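Three weeks with the wrist camera

20 January 2021

I promised Thenmozhi Raju that I would write down what we learned before I forget it, so this post is mostly for her and for the students who come after me. If you came for the holiday notes, they will follow next week.

Since the beginning of January I am working on one small question. Our grasping policy, which we call Tufa, is trained completely in simulation and looks at the world only through the camera on the wrist. We randomise many things during training: the light, the position of the objects, the friction. My question was whether we should also randomise the surface under the objects, and how strongly. Erasto Mugo believed it would make almost no difference. I believed it would make a big one. We were both wrong, in a way.

The method is simple. I trained three versions of the policy. The first saw only plain grey counters. The second saw a new flat colour in every episode. The third saw stone and wood textures with a lot of pattern in them. Then I tested each version for 200 episodes on counters it had never met. 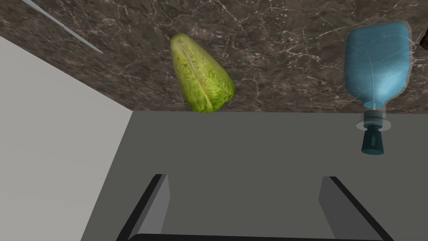 Choosing the test counters took longer than I expected, and Awuor Massawe helped me to throw away the boring ones. We wanted surfaces which are difficult for the policy but not for a person. The brown marble with the pale veins is my favourite of this kind, as the lines go in every direction and a network which depends on edges has many false edges to follow. The lettuce is easy to separate from it by colour. The pale blue bottle should also be easy, but a network does not always agree with me about what is easy.

The grey-only version did badly on patterned counters, as we both predicted. It often closed the fingers on nothing. The surprise was the second version. I had expected flat colours to be a weak kind of training, but it failed in only 34 episodes, and the textured version failed in nearly the same number — so few apart that I would not defend the difference in front of Rehema Muli, who asks hard questions about statistics.

So texture helps, but a cheap change of colour gives most of the same help. For a group with one shared computer this is good news. The textured training needed 14 hours more.

I still want to try transparent objects, and Yoga Rondonuwu has asked for the test counters, so I must first clean up my folders.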